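Halim 574 Patrol Gunboat

Tier V naval unit. Country tree: Gadenbridge. Class: coastal.

An improved version of the Halim 320 with a longer hull, a second engine and a proper deck gun in place of the twin machine guns. Available from the Gadenbridge coastal tree once the 320 has been fully researched.

Purchase price: 3879 silver
Crew: 200 points to train fully
Repair: free in training matches, paid in ranked matches
Premium: no

Overview

The Halim 574 is the first boat in the Gadenbridge tree that can hold a capture point without help. The earlier boats are quick but fall apart as soon as anything with a cannon looks at them. The 574 gives up a little speed and gets enough hull strength to take a few hits and get behind an island. Players coming straight from the 320 usually find the turning the hardest thing to get used to. The boat is longer, the rudder is slower, and you have to start the turn well before you think you need to.

It is most at home on maps with a lot of small islands. Wokonham Sound and the northern half of Jemby Bay both suit it. On open maps it gets outranged by destroyers and there is not much you can do about it except stay near the edge and wait for them to be busy with someone else.

Armament

The main gun is on the foredeck and covers everything forward of the bridge, plus a fair way back on each side. It cannot fire directly astern. Three shell types are available: the stock high explosive, a semi armour piercing round and a time-fused shell for aircraft. High explosive is good enough for most targets at this tier. The semi armour piercing round is worth researching for the armoured barges, where high explosive tends to burst on the plating and do nothing useful.

A single light autocannon sits behind the bridge. Leave it on automatic and set it to aircraft only. If you let it fire at boats as well it will use up its ammunition on targets it can't hurt, and the reload is long.

Two depth charge racks can be fitted in the last slot. They only matter in the convoy mode. In other modes they are extra weight and something else to catch fire, so take them off.

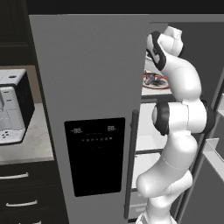
Protection

The bridge has splinter plating on the front and sides. The rest of the boat has none. The engine room is amidships and low down, and the two engines are next to each other, so one good hit will often slow the boat and start a fire at the same time. The magazine is under the main gun and sits just above the waterline. Keep the bow pointed at the enemy where you can, as shells coming in from the side reach the magazine much more easily.

Flooding is less of a problem than it was on the 320. The hull is divided into more sections and the pumps work faster once the second pump upgrade has been fitted. Fires are the usual cause of a loss. Carry two extinguishers if you have the slot for them.

Mobility

Acceleration is good with both engines running and poor with one. Top speed is slightly below the 320 and well below the torpedo boats at the same tier. In reverse the boat is slow and steers badly. Do not nose into a narrow channel unless you know you can come out of the other end.

The rudder upgrade is the first thing to research. The engine upgrade comes second. After that it is a matter of taste, but most players go for the fire control set next, as it shortens the time the gun takes to settle after a hard turn.

Recommended research order

Rudder
Engine
Fire control
Semi armour piercing shells
Second pump
Time-fused shells
Depth charge racks

Crew skills

Put the first points into damage repair and firefighting. Gunnery can wait until the fire control set has been fitted. Lookout is cheap and helps on Wokonham Sound, where enemies tend to appear from behind the headlands at close range. Loading speed makes little difference until the higher levels.

How to play it

Go with another boat for the first few minutes and head for the nearest point with cover. Fire, turn away behind the island, reload and come out on the other side. Most players will be aiming at the place where you went in. Against torpedo boats, keep your distance and aim low at the stern. They have to slow down or turn to line up their attack, and that is the time to shoot.

If aircraft appear, stay close to a friendly boat and keep turning. The autocannon will discourage one attacker but not two.

Changes

January update: main gun reload shortened slightly at the highest crew level. The time-fused shell now bursts at the set range in custom matches. Fixed a fault where the port engine could not be repaired if both engines had been damaged by the same shell.

Earlier: hull model replaced. Magazine lowered. Purchase price reduced to bring it in line with the other tier V gunboats.

Known faults

The wake sometimes carries on for a few seconds after the boat has stopped. The camouflage preview in port shows the winter scheme upside down on the stern. Both have been reported.

See also

Halim 320 Patrol Boat
Jemby Class Torpedo Boat
Wokonham Armoured Barge

Page maintained by Liviu Vlad. Corrections can be left on the discussion tab.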